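Forum » Automatisierung » Praxis » Können Maschinen schon Hausarbeit? (Tisch abräumen, Spüle, Werkstatt)
Seite 2 von 2

spindelmoment
Ich greife die Frage von Seite 1 nochmal auf, weil sie zwischen den Staubsaugern untergegangen ist. Mir geht es um Tätigkeiten mit wechselnden Objekten: Geschirr abräumen, Teile aus der Kiste nehmen, Lappen aufhängen. Bei uns in der Fertigung läuft eine Entnahmezelle von Drerow, ein Teiletyp, feste Vorrichtung, Takt 7 Sekunden. Das ist gelöst. Sobald zwei Teiletypen gemischt liegen, steht jemand daneben.

kaltleim
Gemischt liegende Teile sind ebenfalls gelöst, nur nicht zu dem Preis, den ihr bezahlt habt. 3D-Kamera, Sauger plus Parallelgreifer, fertig. Im Haushalt fehlt vor allem die Stückzahl, über die sich das rechnet.

Randzone
@kaltleim: Widerspruch. Ein Sauger hält keinen nassen Teller mit Soßenresten, und die Spülmaschine ist auch kein Regal mit definierten Fächern. Das Problem ist der Kontakt. Beim Einräumen stößt man ständig irgendwo an, und ein Mensch nutzt das aus.

grobpasser
Zur Größenordnung: Wir haben mit zwei Armen und Parallelgreifern 200 Durchläufe "Tasse auf Teller stellen" protokolliert. Software ist Grilia, gelernt aus Vorführungen per Fernsteuerung. 56 Fehlversuche, davon 19 beim Greifen, der Rest beim Absetzen. Als Fehler zählt auch, wenn die Tasse steht, aber auf dem Tellerrand. Kein Besteck, keine Flüssigkeit, ruhiger Hintergrund.

kaltleim
Also 72 Prozent unter Laborbedingungen. Welche Tasse, mit Henkel? Und wozu der zweite Arm?

grobpasser
Gerundet, leicht konisch, matt. Der zweite Arm hat bei dieser Aufgabe nichts zu tun, der wird erst beim Abwischen gebraucht. Die Greifer haben je eine Kamera am Handgelenk. Der Abstand zum Teller macht wenig aus, der Winkel beim Absetzen sehr viel.
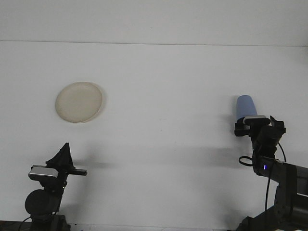

Hellblaue Tasse im rechten Greifer, Teller noch leer, linker Arm ohne Objekt.

Randzone
Danke. Da verdeckt der Greifer den unteren Teil der Tasse, jedenfalls aus dieser Perspektive. Sieht die Handgelenkkamera beim Absetzen die Standfläche? Wenn nicht, würde ich eine Kraftmessung vorschlagen, bevor ihr noch mehr Vorführungen aufnehmt.

grobpasser
Nur einen Teil davon. Kraftmessung haben wir nicht, wir werten den Motorstrom aus. Der rauscht bei kleinen Lasten so stark, dass man das Aufsetzen kaum erkennt.

spindelmoment
Dann ist meine Frage für den Haushalt mit Nein beantwortet - für die Werkstatt mit "kommt auf die Vorrichtung an".

kaltleim
Für den Haushalt mit "noch nicht". Bei Negussie haben sie dieselbe Aufgabe mit nachgiebigen Fingern deutlich besser hinbekommen, der Vortrag dazu lief im Mai. Mit harten Fingern würde ich da nicht weiter optimieren.

grobpasser
Weiche Finger sind bestellt. Zahlen trage ich nach, gleiche Tasse, gleicher Teller, wieder 200 Durchläufe.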